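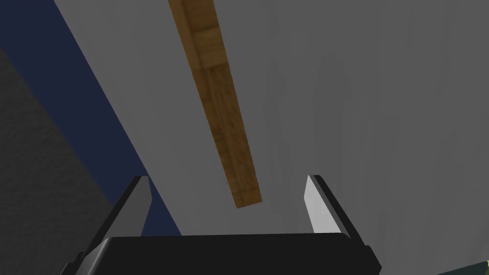 4. Sitzung: Der Leistenplatz bei Brunton und was aus ihm wird

Skript zur Vorlesung "Arbeit und Automatisierung", Stand 28.8.25

Liebe Teilnehmerinnen und Teilnehmer,

nach den drei eher theoretischen Sitzungen kommen wir endlich in einen richtigen Betrieb, und ich gebe gern zu, dass ich mich auf diesen Teil schon das ganze Semester freue. Wer den Aufsatz zur Aufgabenanalyse noch nicht gelesen hat, kann die folgenden Seiten trotzdem gut verstehen, sollte ihn aber bis zur Übung nachholen (er ist kürzer, als er aussieht, und der Anhang darf überblättert werden).

4.1 Der Betrieb

Brunton stellt Regale und Kleinmöbel aus Massivholz her und beschäftigt 161 Menschen. Dreizehn von ihnen arbeiten am sogenannten Leistenplatz, verteilt auf Früh- und Spätschicht. Dort werden zugeschnittene Leisten vom Tisch genommen, auf Risse und Äste geprüft, gedreht, wenn die gute Seite unten liegt, und in die Vorrichtung der Bohrmaschine eingelegt. Das klingt nach wenig, und so steht es auch in der Stellenbeschreibung: "Einlegen von Leisten nach Vorgabe". Wenn man aber einen Vormittag danebensteht, merkt man schnell, dass in diesen vier Wörtern ziemlich viel verschwindet.

Das Vorhaben, den Platz teilweise zu automatisieren, trägt im Haus den Namen Zurkitar. Ein Roboterarm mit Parallelgreifer soll das Aufnehmen und Einlegen übernehmen. Geübt und eingestellt werden die Bewegungen vorab in der Simulation, und zwar mit dem Programm Vuseo, das der Betrieb gemietet hat. Beginnen soll der Probebetrieb im Dezember, zunächst nur in der Frühschicht.

4.2 Was beim Greifen alles dazugehört

Schauen Sie sich die Stellung zu Beginn des Skripts in Ruhe an. Der Greifer ist offen, die Leiste liegt schräg auf der hellgrauen Fläche, und ihr gerade geschnittenes Ende zeigt zur Öffnung zwischen den Fingern hin. Für einen Menschen wäre an dieser Stelle gar nichts mehr zu überlegen, man würde einfach zufassen. Für die Planung einer Zelle fängt das Überlegen dort erst richtig an, und wir wollen uns ein paar der Fragen aufschreiben, weil sie später in der Übung wiederkommen:

- Wo soll die Leiste gefasst werden, am Ende oder eher zur Mitte hin? Ein langes, schmales Werkstück, das nur am Ende gehalten wird, zieht durch sein eigenes Gewicht am Griff.
- Wie müssen die Finger zur Leiste gedreht sein, damit sie an den Längskanten anliegen?
- Wie weit darf sich der Greifer schließen, und mit welcher Kraft, damit weiches Holz keine Druckstellen bekommt?
- Was geschieht, wenn die Leiste beim Zufassen verrutscht? Fährt der Arm zurück und versucht es noch einmal, oder ruft er jemanden?
- Wer legt fest, wie oft er es versuchen darf?

Die letzte Frage gehört streng genommen in die Arbeitsorganisation, und genau deshalb steht sie mit in der Liste. In den Projektunterlagen, die wir einsehen durften, war sie als technischer Parameter geführt, mit einem festen Wert von 4 Versuchen. Für die Kolleginnen am Platz bedeutet dieser Wert, wie oft sie am Tag von einer anderen Arbeit weggeholt werden und wie lange sie vorher zusehen müssen. Man darf also ruhig fragen, ob sie bei so einer Zahl nicht mitreden sollten.

4.3 Erfahrungswissen, das in keiner Vorgabe steht

In unseren Gesprächen am Leistenplatz haben wir die Leute gebeten, ihre Handgriffe laut mitzusprechen. Das ist anfangs für alle ein bisschen peinlich, wird aber nach einer Viertelstunde erstaunlich ergiebig! Eine Kollegin erzählte, sie höre am Klang, wenn eine Leiste beim Ablegen einen Riss hat. Ein anderer nimmt bei feuchter Witterung immer zuerst die obersten Leisten vom Stapel und legt sie beiseite, weil die sich verziehen. Beides hatte die Arbeitsvorbereitung nie aufgeschrieben, und beides taucht in der Simulation natürlich nicht auf, solange es niemand hineinträgt.

Merksatz für die Klausur (ja, der darf wörtlich verwendet werden): Eine Tätigkeit setzt sich aus Aufgaben zusammen, und automatisiert werden in der Regel einzelne Aufgaben. Was übrig bleibt, muss neu zusammengestellt werden, und diese Zusammenstellung ist eine Entscheidung des Betriebs.

Wenn Sie das nächste Mal an einer Supermarktkasse oder in einer Bäckerei stehen, probieren Sie die Zerlegung ruhig einmal im Kopf aus. Man kommt auf weit mehr Teilaufgaben, als man vermutet, und die meisten davon haben mit dem eigentlichen Kassieren oder Verkaufen nur am Rande zu tun. 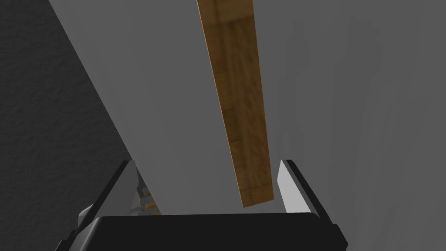

Lehrgebiet Arbeitswissenschaft und Betriebsorganisation

4.4 Üben am Bildschirm, arbeiten in der Halle

Die Simulation hat für die Beschäftigten eine angenehme Seite, die in der Literatur gern vergessen wird: Man kann etwas ausprobieren, ohne dass dabei Holz kaputtgeht oder eine Schicht aufgehalten wird. Bei Brunton steht der Vuseo-Rechner inzwischen im Meisterbüro, und wer vom Leistenplatz Lust hat, darf sich mit dazusetzen. Der Blick von schräg hinten über das schwarze Greifergehäuse, mit der Leiste vor den beiden hellen Fingerinnenseiten, ist am Anfang ungewohnt. Man sieht die Arbeit plötzlich aus der Richtung der Maschine, und die Entfernung zwischen Fingern und Holz lässt sich in dieser Ansicht schwer schätzen. Mehrere Teilnehmende wünschten sich deshalb eine zweite Ansicht von der Seite.

Die Umgebung in der Simulation ist außerdem sehr aufgeräumt. Glatte graue Flächen, gleichmäßiges Licht, eine einzelne Leiste. In der Halle gibt es Sägestaub, wechselndes Tageslicht und Leisten, die kreuz und quer übereinanderliegen. Der Abstand zwischen beiden Welten wird später von irgendjemandem überbrückt, und wenn man nicht aufpasst, sind es die Leute am Platz, die vor jedem Durchgang die Leisten hübsch vereinzeln und ausrichten. Diese Arbeit nennen wir im Folgenden Zuarbeit. Sie ist meist eintöniger als die alte Tätigkeit, sie bekommt den Takt von der Maschine, und in der Wirtschaftlichkeitsrechnung von Zurkitar kam sie zunächst gar nicht vor.

4.5 Was sich für die Menschen verändert

Die Störungsmeldungen laufen künftig über Jodeo, das ist das Meldeprogramm, das die Instandhaltung schon länger benutzt. Jede Unterbrechung wird mit Uhrzeit und Schicht gespeichert. Die Instandhaltung findet das praktisch, und das kann man verstehen. Am Leistenplatz sorgte es dagegen für Unruhe, denn aus Uhrzeit und Schicht lässt sich leicht ablesen, wer gerade Dienst hatte. Der Betriebsrat hat darum gebeten, die Schichtangabe wegzulassen; bei Redaktionsschluss dieses Skripts war darüber noch nicht entschieden.

Zur Qualifizierung: Geplant sind 4 Tage Schulung je Person, während der Arbeitszeit. Inhalt sind Bedienung, sicheres Stillsetzen und das Beheben einfacher Fehlgriffe. Ob damit auch eine höhere Eingruppierung verbunden ist, blieb in unseren Gesprächen offen, und es war mit Abstand die Frage, die uns am häufigsten gestellt wurde. Bitte behalten Sie das im Hinterkopf, wenn Sie in Projektberichten von "Aufwertung der Tätigkeit" lesen, und suchen Sie dann im selben Bericht nach der Lohntabelle.

Übungsaufgaben zur nächsten Woche

1. Zerlegen Sie den Leistenplatz in Teilaufgaben und markieren Sie, welche davon Zurkitar übernehmen soll. Begründen Sie zwei Zweifelsfälle.
2. Entwerfen Sie für die Spätschicht einen Arbeitsplatz, der ohne reine Zuarbeit auskommt. Eine Skizze von Hand genügt völlig.
3. Formulieren Sie eine kurze Regelung zu den Jodeo-Meldungen, der Instandhaltung und Betriebsrat zustimmen könnten.

Abgabe wie immer auf Papier oder über die Kursseite, gern auch zu zweit. Wer bei Aufgabe 2 hängen bleibt, kommt einfach in die Sprechstunde, dort liegen auch die Gesprächsnotizen vom Leistenplatz zum Nachlesen aus.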